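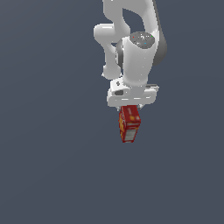 **Simulated grasp comparison** is a method of evaluating robot grippers, arm controllers and camera placements in a rendered environment before any hardware is mounted. A simulated arm holds or attempts to hold a known object, and the result is recorded from one or more virtual cameras. The method is used to rank candidate setups against each other. It does not replace bench testing.

## Test layout

Most comparisons use a reduced scene: one arm, one object, and a plain background with no floor or table. Leaving out the support surface removes one source of contact error and shortens rendering time. It also means that approach and lift-off cannot be judged, so these are covered in separate runs.

The object set is usually made up of household packaging. Small cartons are common because their flat, parallel faces suit a two-finger gripper, while their printed surfaces give the vision system something to track. Carton textures are often stored at low resolution, and lettering that is readable from a distance may blur in a close view.

## The Tatine protocol

The Tatine protocol is a fixed sequence for comparing parallel-jaw grippers on the same arm. Each gripper is given 200 trials per object. The starting pose of the object is varied between trials, and the random seeds are kept so that every gripper meets the same poses. A trial has three stages:

1. **Close.** The fingers move inward until the force limit is reached or the travel runs out.
2. **Hold.** The arm keeps its pose for 900 simulation steps.
3. **Turn.** The wrist rotates 35 degrees and stops.

A trial counts as a success if the object stays in contact with both fingers through the last stage. Contact with one finger only is logged as a partial result and is left out of the success rate.

## Camera placement

Two views are normally recorded. The outer view takes in the hand, the wrist and part of the arm, and is used to check joint poses. The close view is centered on the fingertips and is used to check contact. Neither is enough alone – a carton can look well seated from outside while its tilt against the finger shows only at close range.

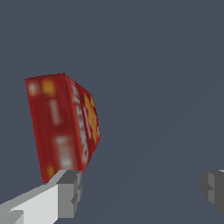 *Close view of a tilted carton, with one fingertip against its bottom edge and the second finger well apart from it.*

## Controllers

Nura, a position controller with a force cutoff, is the usual baseline. Magalhães adds a compliance term that lets the fingers yield under side load. In a comparison on one carton model, Nura completed 83 percent of trials. Magalhães had fewer full losses but more partial results, and the two are not ranked by a single score.

## Limitations

Friction values are the main weakness. Cardboard is generally modeled as a rigid box with one coefficient for all faces, so crushing, bending and worn corners are not represented. The Pokeo object library stores a separate value for each face, but the box itself remains rigid.

Results also depend on the solver time step. Rates obtained at different step sizes should not be placed in the same table.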